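Corvées domestiques et robots : où en est-on ? – Galerie

Banc d'essai Sedeo, série « portes et placards »
Textes : Orsolya Virág et Kausar Butt
Mise à jour : 20 mars 2019

La série porte sur une question étroite : un bras muni d'une pince à deux doigts peut-il accomplir les gestes élémentaires d'une maison ou d'un petit atelier ? Plier, laver et cuisiner sont hors périmètre. Le programme se limite aux portes, aux poignées et aux boutons, soit 137 essais répartis sur 8 modèles de porte. Une part des essais est conduite en simulation, avec des géométries simplifiées.

Protocole

Chaque essai commence pince ouverte. La tâche est validée lorsque la porte atteint l'angle de consigne sans perte de contact. Un glissement suivi d'une reprise compte comme un échec. Le contrôleur Vedari est utilisé sans réglage propre à chaque meuble – choix discuté avec Naheed Arain, qui aurait préféré un réglage par famille de poignées.

Limites connues

Le frottement est le paramètre le moins fiable du modèle. Une valeur trop élevée rend toutes les saisies faciles ; une valeur trop basse les rend presque toutes impossibles. Farzana Durrani a repris les mesures en mai sur des boutons en métal et en plastique. Les écarts restent trop grands pour transposer directement un taux de réussite simulé à une cuisine réelle.

Pour une poignée en barre, l'erreur d'orientation est tolérée dans une large mesure. Pour un bouton, l'axe d'approche devient critique : les doigts doivent se refermer de part et d'autre, derrière la face avant si la forme le permet.

Galerie

Bouton à facettes sur platine claire, porte en bois à lames horizontales 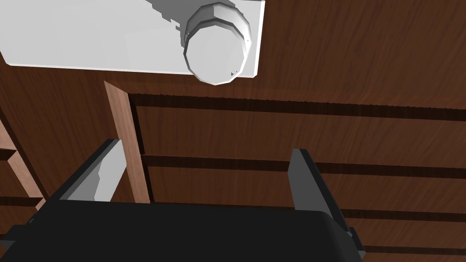
Rendu de simulation. Pince ouverte, rien entre les doigts ; le bouton gris clair est plus haut, sur sa platine. Le contour polygonal du bouton compte pour le calcul de contact : un doigt peut porter sur une arête ou sur un plat.

Fichiers et suite

Les 64 journaux d'essai déjà relus sont disponibles sur demande auprès de Fouzia Naqvi. Les 2 modèles de porte coulissante seront traités à part, avec le préhenseur Stultier.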